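**Payroll add-on for a small shop, Tovard or Seltari?**

**zdogbe** · 7:12 am
Need to pick by Sunday. 71 people on payroll, most hourly, 2 locations. Right now its all spreadsheets and Ewurabena in the back office retyping timesheets. Tovard demo looked fine. Seltari is cheaper but the leave tracking looks bare. Anyone running either one?

**kwame_a** · 7:40 am
Tovard, third year. Does payroll fine. Reports are ugly. Support answers same day, mostly. Export to our accounting package broke once after an update, fixed in a week.

**Leonie N.** · 8:05 am
Disagree on Tovard. We left. Overtime rules have to be set up per employee, not per group, and every time someone changed shift I was in there clicking. With 71 people you'll hate it.

**kwame_a** · 8:11 am
You can do groups. Settings, pay rules, templates. Been there since at least October.

**Leonie N.** · 8:19 am
Templates copy once. Change the template later and the people already on it don't update. Tested it, twice. Thats not groups. 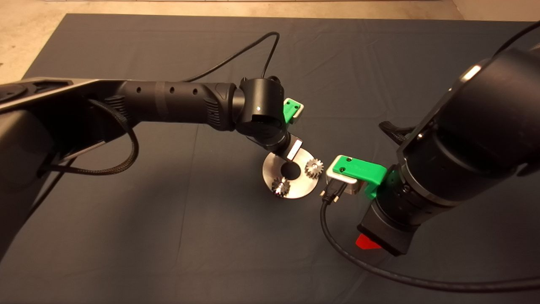
Also check what they charge for year-end forms. Ours was a separate line on the bill, $127, and the sales guy never brought it up.

**nanatsik** · 9:30 am
On Seltari here. Leave tracking is bare, yes. We keep vacation in a shared calender and type in the totals at month end. Annoying but payroll itself has been right every time. Import took one afternoon. It chokes on files over 1,000 rows so split your history first.

**zdogbe** · 9:52 am
ok the row limit is good to know. Our history is way past that. Does it handle one person working both locations in the same week?

**nanatsik** · 10:03 am
Yes, pick the location on each time entry. Overtime adds across both.

**kwame_a** · 10:15 am
Tovard does that too fwiw

**Leonie N.** · 10:21 am
It does, I'll give it that. Still wouldn't go back.

**zdogbe** · 12:48 pm
Leaning Seltari, going to ask for a trial and run one pay period next to the spreadsheet. Will post how the overtime comes out.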